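Is orange ever OK in a small hallway?

siwan_g
We've got a north-facing hallway, no window, and I've fallen for a really loud orange called Sultus. My other half says it'll be like living inside a traffic cone. Has anyone done it and not regretted it?

EfeAdeleke
Did ours in November, two coats, still love it! It does make everybody look a bit sunburnt though, and the post looks pink.

loprestiA
Sorry, I'm with the other half. Orange looks cheerful on the tin and after a fortnight you're sick of it. Paint the inside of the front door and leave it there.

chie_n
Depends so much on which orange. It shifts like mad with the light, some look almost red in shade.

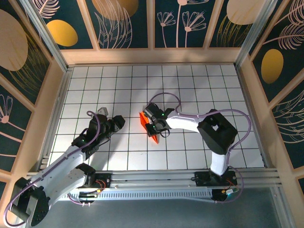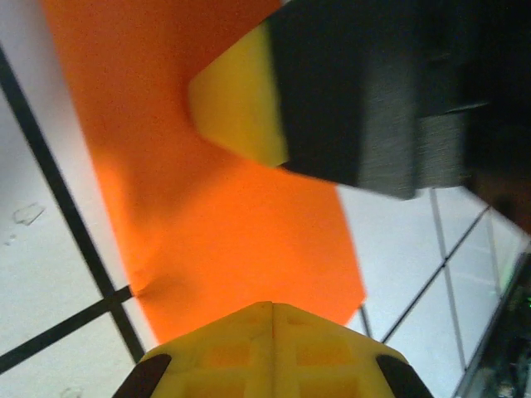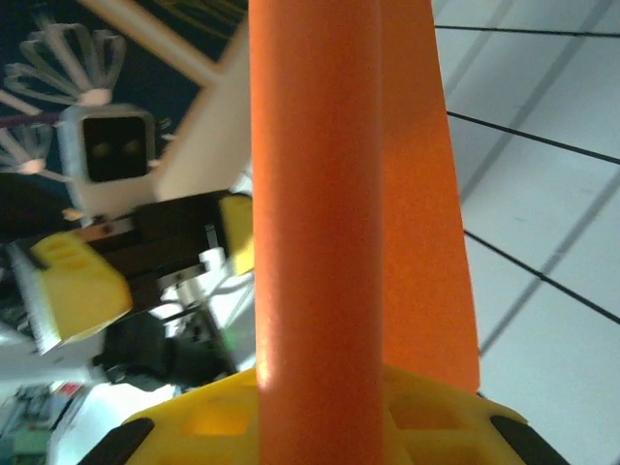
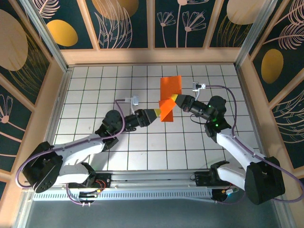

All orange, and the third has two pieces overlapping, the flat one a touch deeper than the round one.

siwan_g
Ooh, that deeper one is lovely. Sultus is nearer the brighter sort I think.

loprestiA
Still no from me. Dridow do a soft terracotta that's far easier to live with.

EfeAdeleke
Terracotta in a dark hall goes brown, I've had it. Go bright or go white.

tomcolombo
Get a sample pot and paint a big bit of lining paper, then move it about for a few days. Mine was 2 quid. And do look at it about 17 times with the hall light on, as that's how you'll see it in winter.

siwan_g
Right, sample pot ordered. He's been told it's beige.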